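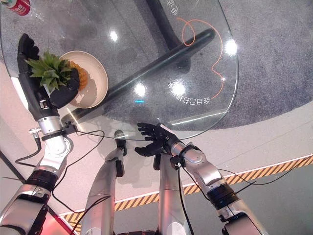
Why Do Some Trains Never Stop at Some Stations?

Suppose you are standing on the platform at Pumstead. You have your ticket. You have your sandwich. Along comes a train, and it is a very fine train, with lights and seats and people looking at you through the windows. Then it goes straight past and leaves you with your hair on sideways.

Was that rude? A bit. But somebody decided it would happen, months ago, and wrote it down in a timetable.

What a timetable is

A timetable looks like a list of times. Really it is a giant puzzle that grown-ups have already argued over. Every train has to fit on the track with every other train, and trains can't steer around each other. If a slow one is in front, the fast one behind it has to be slow too, however important it feels.

People who make timetables draw them as graphs. The stations go up the side of the page and the hours go along the bottom. Each train is a sloping line. A steep line is a fast train. A line that goes flat for a moment is a train standing at a station. If two lines cross where there is only one track, the person with the pencil has made a serious mistake and should start again.

What a stop costs

Stopping sounds easy. You stop all the time, usually when someone has asked you to hurry up.

A train is heavier than you. One of the trains that runs past Pumstead weighs 260 tons, and it has to begin slowing down long before the platform comes into view. Then the doors open. People get off, people get on, and one person stands in the doorway wondering whether this is the right train. The doors close, and the train has to work its way back up to full speed. The whole business can use up three or four minutes, even if the train was only standing still for one of them.

Now add ten little stations, with three or four minutes for each. The people going all the way from Storncombe to Holmgren get there more than half an hour later, and they will write letters.

So railroads run two kinds of train. A local stops everywhere, including places where the only passenger appears to be a pigeon. An express skips the small stations and saves its stops for the big ones.

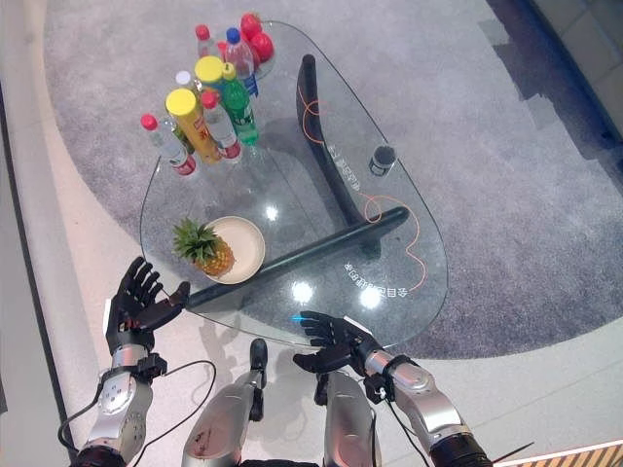 Who gets the stops?

Mostly, the places with the most passengers. Storncombe has around 2,000 people getting on trains every day, so nearly everything stops there. Pumstead has 378. That is plenty if you are trying to fit them all in your kitchen, but it isn't many for a railroad, so Pumstead gets the locals and a good view of the expresses.

Then there is Undotholm. Undotholm had 856 passengers last year. That was the whole year, and it includes the day the school went to the seaside and came back. It gets one train in the morning and one in the evening.

You may have spotted a problem. Hardly anybody uses the station at Undotholm, so it gets hardly any trains. But if there are hardly any trains, how could anybody use it? If you wanted to go to Holmgren for a haircut, you would have to leave before breakfast and come home in the dark, and no haircut is worth that. So people drive, and the number gets smaller, and someone in an office looks at it and says that clearly the people of Undotholm don't care for trains.

This is called a vicious circle. It goes around and around, much like an argument about bedtime.

Stops you have to ask for

Some very quiet places have a request stop, or flag stop. The train will stop there only if it is wanted. If you are on the platform, you hold your arm out so the driver can see you. If you are on the train, you tell the conductor where you are getting off, and you should do this well before you get there. Telling the conductor as your station goes by the window is a popular method, but it doesn't work.

Can a timetable be changed?

Yes, though slowly. Most railroads bring in new timetables once or twice a year, and the planning starts a long time before that. People who want an extra train can write to the railroad and say which train they would like, what time it should run, and how many of them would ride on it. "The 4:15 in the afternoon should stop here so we can get home from school" is a useful letter. "Your trains are bad" is a shorter letter, and the railroad already has a lot of those.

Sometimes the extra stop is tried for a few months to see who turns up. If you have asked for one, it is a good idea to be among the people who turn up.

Words to know

Express: a train that misses out the small stations.
Local: a train that doesn't.
Platform: the part you stand on. Keep well back from the edge, especially when an express is coming through.
Request stop: a station where the train stops if somebody asks.
Timetable: a list of when the trains are supposed to come.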